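"The Planner Was Too Polite": Talking About Grasp Software with Daichi Oshima

When I called Daichi Oshima, he was eating lunch at his desk in the Yokoyama office, and he asked me for two minutes to finish. After this he spoke for more than an hour. Oshima writes the grasp planner at Gavex, a small company whose software decides where a gripper should close, how wide it should open before, and when it should give up.

The planner has been through one big rewrite, released inside the company in September. I asked him what was wrong with the old one.

"It was too polite," he said. "It found a grasp, then it looked for a better grasp, then it checked the better one again. On a box this is fine. On soft fruit you touch it a little, it rolls, and everything you computed is old."

The old version needed 760 milliseconds from a new view to a new command. The present one needs 300. Oshima does not give the credit to a faster computer. The team removed a step in which the full shape of the object was rebuilt before each attempt, and now the planner works with the part of the surface that the camera really sees.

"I was against it," he told me. "I liked the full shape. It is beautiful on the screen. Mabli made me compare both on the same recordings, and I lost."

Mabli Parri takes care of the tooling at Gavex, from the recording format to the program where people replay a grasp and mark the moment of contact. She joined our call later. In her opinion the planner gets too much attention and the data viewer too little.

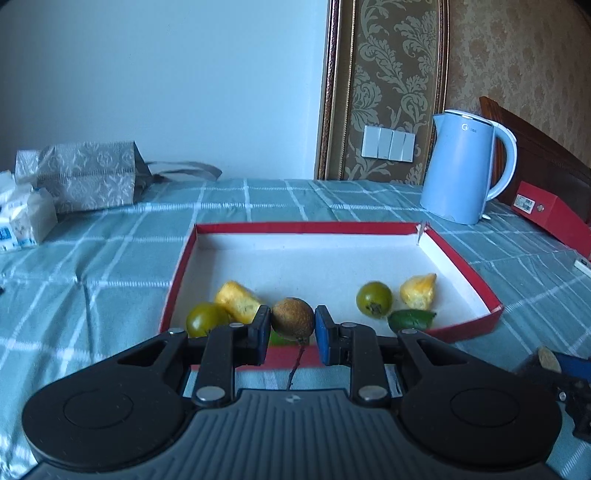
Small round fruit is the case both of them return to. A stem confuses the perception model, because it is thin and dark and can be taken for a gap between two objects. The first model often cut a fruit in two at this place. Parri added a label only for stems, and people who mark the recordings were not happy about the extra work.

"They wrote me long messages," she said. "I understand them. But when the stem has its own label, the center of the fruit stops jumping from one image to the next. Daichi got this for free."

"Not free," Oshima said. "I bought the coffee."

The other difficulty is cut fruit next to whole fruit. A piece with flat sides asks for a different finger opening than a ball, and the planner must choose before it knows how soft the piece is. Oshima's answer is to close slowly for the last 10 millimeters and to read the finger position at every step of the control loop. If the fingers continue to move after contact, the piece is giving way, and the program holds the width where it is.

I asked if a force sensor would not be simpler. He agreed that it would, and said that the customer in Grivmont had asked for grippers without one. The project there is called Prinden, and it will go to its first test in November 2024 with 4 stations.

Parri is more worried about the log files than about the grasps. Each station will write its own, and the clocks do not agree yet. "If the image and the finger position are not from the same moment, you can look at it all day and learn nothing," she said. She wants one clock for all the stations before the test begins. Oshima thinks it can be repaired afterwards, in the replay program.

They were still discussing this when I thanked them and hung up.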